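Ticket 839: Wi-Fi drops in back room
Opened by: Rodica Crăciun
Assigned to: Relu Vasiliu
Status: Open

Laptop loses Wi-Fi every 32 minutes and takes 3 or 4 tries to reconnect. Phone on the same network is fine.
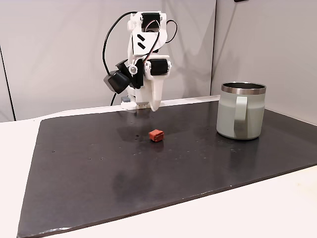 Updated the Toft adapter driver and restarted. Same drops. Router log shows a lease renewal failing each time.

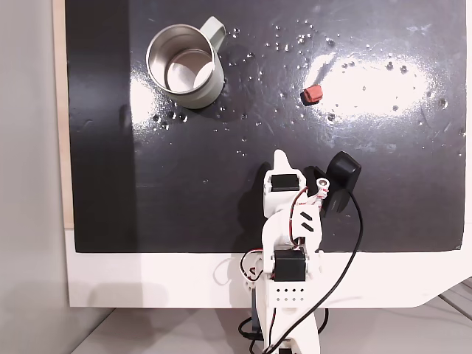
Removed the old Inton network profile and set the lease to one day. Rodica will retest at the same spot. Please wipe the water drops off the black board and move the green mug before putting the laptop there. Leave the ticket open until she replies.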